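Datport Sim Cell
Simulated tabletop workcell for single-arm manipulation

Product > Simulation > Workcells > Sim Cell

Overview

Sim Cell is a ready-made simulated workcell for teams that train or test manipulation policies before running them on hardware. It supplies a room, a table, an arm with a two-finger gripper, a set of props and a scoring script. Everything loads from a single scene folder. The license covers one site and any number of machines at that site.

The product was developed by Datport and uses the Korness contact solver. Export to the Ravn dataset format is built in and needs no separate license.

What is supplied

Base scene with carpeted room and round wood-grain table
White arm model with black two-finger gripper
Prop library, 243 items, with collision meshes and editable mass
Task scripts for placing, sorting and insertion
Scoring script with per-episode log
Command-line runner and viewer

Props are stored one to a folder. Each folder holds the visual mesh, the collision mesh and a short text file with mass, friction and grasp notes. New props can be added by copying a folder and editing the text file. The scene must be reloaded after a change of mesh. Changes to mass or friction take effect at the next episode.

Control

The arm accepts joint targets or end-effector targets. Control rate is 20 Hz by default and is set in the scene file. Gripper opening is a separate channel and takes a value from 0 to 1, where 0 is fully closed. Commands outside joint limits are clipped and a warning is written to the log. The episode continues.

Two solver modes are available. Fast mode uses simplified contact at the finger pads and suits large batch runs. Full mode resolves contact over the whole pad surface. It should be used for thin or round objects such as pens and markers, which tend to roll out of the grip in fast mode.

Viewpoints

Up to 3 cameras can be active per episode. Position, field of view and exposure are set per camera. Small offsets can be drawn at random at the start of each episode, within limits given in the scene file. Surface textures for the table and floor can be varied the same way, or locked.

Marker-to-cup task

The marker-to-cup task is the one most sites run first. A whiteboard-style marker lies flat on the table near an empty mesh pen cup. The arm must grasp the marker, lift it clear, turn it upright and release it inside the cup. Start positions for both objects are drawn from a region set by the user. The minimum distance between them is also adjustable.

An episode is scored as passed if the marker is inside the rim, the cup is standing and the gripper is clear of both. A tipped cup is logged as its own failure type, separate from a missed grasp or a dropped marker. Partial credit for a completed lift can be switched on in the scoring file. It is off by default.

Requirements

Linux workstation with a discrete graphics card
Viewer optional; batch runs can be made without a display
Network access for license activation only

Known limits

Soft objects are not supported in this release. Liquids are not supported. The mesh wall of the cup is treated as solid for contact, so a marker tip cannot catch in it. Users who need that behavior should replace the collision mesh with their own. The carpet has no pile and acts as a flat surface with high friction.

Support

Support is by ticket. Attach the scene file, the episode log and the solver mode to every request. Updates are included for the first year. The next release is planned for February and adds a second table shape.

Marker-to-cup, gripper open over the upper end of the marker 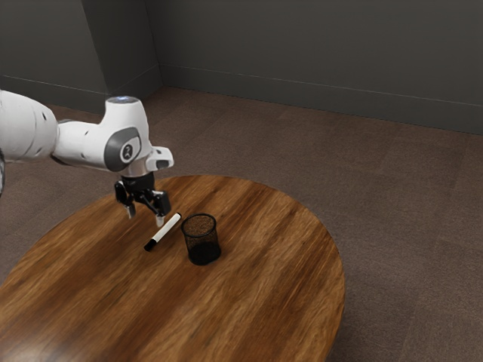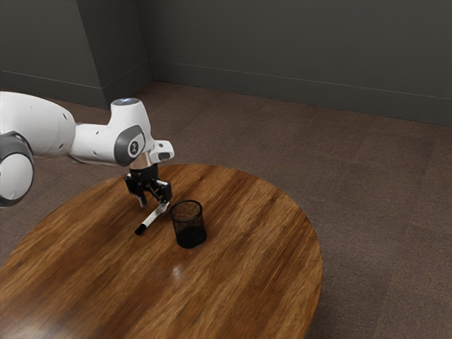
Customer comments (1)

Sumero
We have been running the marker task in full mode for 2 months. Grasp failures line up fairly well with what we get on the real arm, mostly the marker slipping when it is picked up too close to one end. Releases are less convincing. The marker settles in the cup faster than ours does, and we had to lower the friction in the prop file to get any bounce off the rim. Logging tipped cups separately is useful. We would like the same treatment for a marker that rolls off the table, which currently gets filed under dropped. Is that planned for the February release?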